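Keeping a White Tabletop White

A glossy white table shows everything: tea rings, crayon, the gray smear left by a newspaper. Most of it comes off with things you already have under the sink.

Start dry. Wipe the crumbs off with a soft cloth before any water goes on, or you will push grit across the shine and dull it. Then wash with warm water and 2 drops of dish soap. Rinse the cloth, go over the top again, and dry it right away so it doesn't streak.

For tea and coffee rings, mix baking soda with a little water until it is like thin paste. Dab it on, leave it for 2 minutes, and wipe it off with a damp cloth. Don't scrub. Try it near a back corner first.

Crayon and pen usually come up with rubbing alcohol on a cotton ball. Wash the spot with soapy water afterward.

If your table has round cable holes, as many desks do, run a cotton swab around the rims. Dust and old spills collect there and make the whole top look dingy. I do mine once a month.

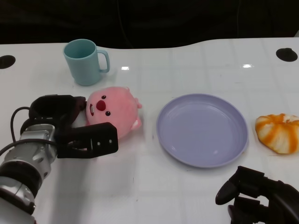 Tsegereda Mekonnen

Mugs and toys can stay out on the table between cleanings. Check the bottom of a mug before you set it down, and wipe it if it has a drip. A plush toy is fine on a dry surface, but keep it off one you have just washed, as the fabric picks up damp and soap. Pink and red ones should be kept well away from alcohol or bleach.

Skip steel wool, powdered cleanser and the rough side of the sponge. Scratches hold dirt, and after that no amount of washing gets the top looking clean.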